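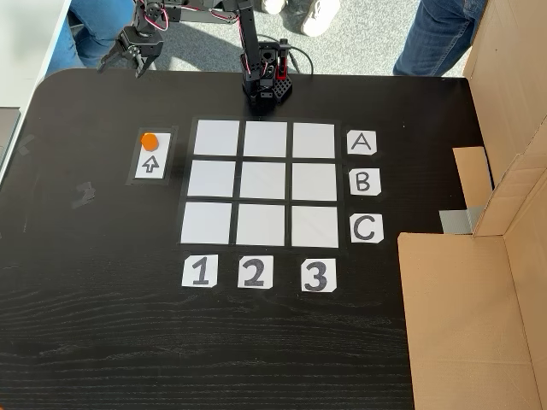 Spielfeld mit den Reihen A bis C und den Spalten 1 bis 3

Umbau der ehemaligen Spinnerei Kultlow: Stand der Fensterarbeiten

Stand: 10. April 2018

Die Aufarbeitung der Stahlfenster im Hauptbau ist angelaufen. Nach der Bestandsaufnahme durch das Büro Morin sind 922 Einzelscheiben in den Fassaden zum Hof und zur Straße erfasst. Jede Scheibe hat eine Positionsnummer, die sich aus Geschoss, Achse und Lage im Sprossenfeld zusammensetzt. Die Nummern sind in den Fensterlisten der Wohnungen übernommen und bleiben bis zur Abnahme unverändert.

Mit der Denkmalbehörde ist vereinbart, dass die Außenansicht der Fenster erhalten bleibt. Das betrifft die Profilbreiten, die Sprossenteilung und die leicht zurückgesetzte Lage in der Laibung. Der Wärmeschutz wird über eine zweite Ebene auf der Raumseite hergestellt. Sie besteht aus thermisch getrennten Stahlrahmen mit Isolierverglasung und wird unabhängig vom Bestandsfenster in der Laibung befestigt. Die inneren Flügel lassen sich zu Reinigungszwecken vollständig öffnen, im Alltag genügt die Kippstellung im oberen Feld.

Die Bestandsrahmen werden in situ bearbeitet, soweit die unteren Querprofile tragfähig sind. Dort, wo Rost die Profile auf mehr als der Hälfte der Breite aufgetrieben hat, wird das Fenster ausgebaut und in der Werkstatt der Firma Brundell instand gesetzt. Fehlstellen werden mit passenden Profilabschnitten eingeschweißt und bündig verschliffen. Der Anstrich folgt als Zweikomponentensystem mit Zinkstaubgrundierung. Beim Farbton wird der Befund aus dem Treppenhaus Nord übernommen, ein dunkles Grüngrau, das unter drei jüngeren Schichten freigelegt wurde.
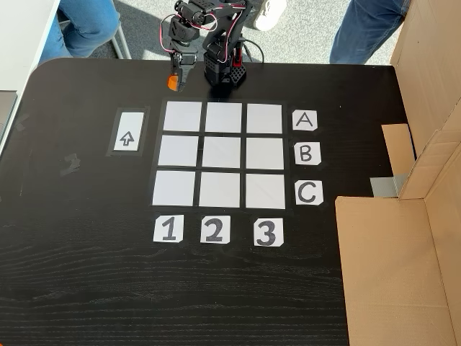
Offen war bis zuletzt die Frage der Belüftung zwischen beiden Ebenen. Ist die äußere Ebene zu dicht, schlägt sich im Winter Feuchtigkeit an der Innenseite der alten Scheiben nieder. Ansel Kincaid vom Büro Morin hat deshalb zwei Musterachsen im zweiten Obergeschoss über die Heizperiode messen lassen. In der ersten Achse wurde das Bestandsfenster umlaufend abgedichtet, in der zweiten blieb am unteren und am oberen Querprofil jeweils eine Fuge. Die Achse mit Fugen zeigte nur an den kältesten Tagen geringen Beschlag am Glasrand, der bis zum Mittag abgetrocknet war. Ausgeführt wird diese Variante, die Dichtung sitzt vollständig in der inneren Ebene.

Die äußere Verglasung bleibt einfach. Gesprungene oder fehlende Scheiben werden durch gezogenes Glas ersetzt, gekittet wird mit Leinölkitt. Die Lieferzeit für das Glas ist derzeit lang; einzelne Felder bleiben bis dahin mit Platten geschlossen. Für die betroffenen Wohnungen ändert sich am Übergabetermin dadurch nichts, da die innere Ebene vorab eingebaut wird.

Die Fensterbänke innen werden in geschliffenem Betonwerkstein ausgeführt. Zwischen Fensterbank und innerem Rahmen ist eine Fuge von 8 mm vorgesehen, die dauerelastisch geschlossen wird. Diese Fuge ist eine Wartungsfuge. Sie fällt nicht unter die Gewährleistung des Fensterbauers und ist nach dem Einzug regelmäßig zu kontrollieren. Ein Hinweis dazu steht im Wohnungshandbuch, Abschnitt Oberflächen.

Für den Sonnenschutz gilt weiterhin: Außenliegende Behänge sind an den denkmalgeschützten Fassaden unzulässig. Vorgesehen sind Rollos im Zwischenraum, Kettenzug links, Stoff hellgrau. Wer abweichende Stoffe wünscht, teilt dies Junaid Zaidi in der Bauherrenbetreuung schriftlich mit. Die Muster liegen im Baubüro im ehemaligen Pförtnerhaus aus.
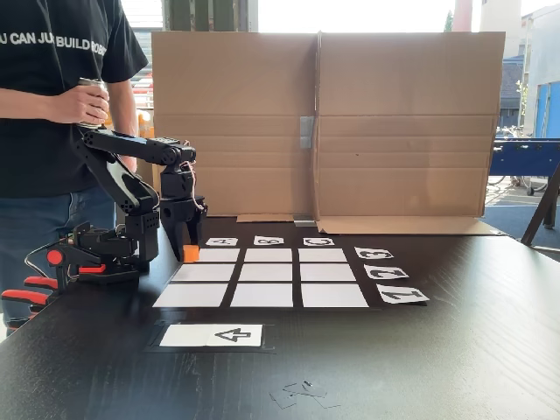
Heizzentrale und Leitungsführung

Im Kesselhaus ist der Pufferspeicher mit 1.000 Litern gesetzt. Die Anschlüsse an die beiden Steigstränge im Ostflügel folgen nach dem Schließen der Bodenkanäle. Die Leitungen laufen in den Wohnungen sichtbar unter der Decke, parallel zu den Unterzügen, und werden im Farbton der Decke beschichtet. Bohrungen in die gusseisernen Stützen sind weder während der Bauzeit noch nach Übergabe zulässig.

Die Druckprobe der Stränge ist für die Woche nach dem Einbau der Verteiler angesetzt. Das Protokoll führt Tanner Fraser, es wird den Erwerbern mit den Revisionsunterlagen ausgehändigt. Die Begehung der Musterwohnung ist für September vorgesehen. Anmeldungen nimmt das Baubüro entgegen, festes Schuhwerk ist erforderlich.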